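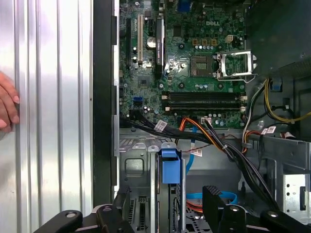 *Fig. 4. Open Dell tower, memory slots empty, cables still in the way.*

## 5. Setting up for the cable job

So can a machine take apart an old PC for you yet? My answer after a long spring with Kerkura is "parts of one, if you set the table for it." I logged 1,074 tries at cable work before I wrote this section, and the cables are still where most of my afternoons go. Screws are fine. Big flat panels are fine (mostly). A floppy bundle of black wires with a thin blue SATA cable running through it is a whole other animal!

Get through section 4 first. The arm should already be homed and the gripper test passed.

1. Unplug the tower from the wall and hold the power button in for 7 seconds.
2. Take the side panel off by hand. I know, I know, you bought a robot - but panel latches vary so much from one case to the next that I gave up writing routines for them.
3. Load the **Urari** cable profile and set the grip force to Low. You can creep up later.
4. Jog the fingers down toward the drive bays at the slow speed, and stop while there's still a gap between the fingertips and the wiring.

> **Caution:** Sheet metal edges inside a case are sharp. Keep your own fingers on the outside of the chassis while the arm is live, and keep the stop button where your free hand can find it. 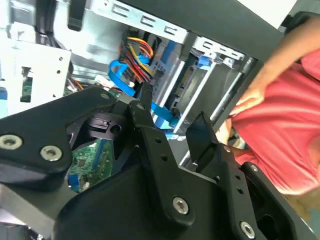

*Fig. 5. Gripper at the drive bay, with the blue SATA cables close to the left finger.*

5. Pick one cable and mark it in the Apaza view. Just the one! If you mark a bundle, the planner picks a spot in the middle of it and you get a fistful of everything.
6. Run **Approach**, look, then run **Close**. I leave these as two separate presses on purpose.
7. Pull straight back from the connector in short moves. If the whole drive cage starts to shift, stop and go back to step 6 with a better angle.

**Note:** SATA plugs with a metal clip need a squeeze and a pull at the same time. My setup can't do that well yet, so I pop those by hand and let the arm carry the cable away.

Lay the case on its side with the opening facing up, and leave the arm room to come in over the drives. Mine sits flat on the slotted table, and that one change saved me more trouble than any setting in the menu.

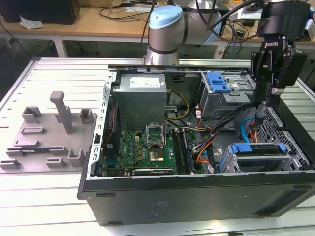 ### 5.1 If the arm keeps missing

Check the case first. If it slid even a little, every saved point is off, so redo the corner touch from section 3. After that, look at error 176 in the log, which on my unit means the wrist view lost the marked cable behind another one. Move the front cable aside and mark again.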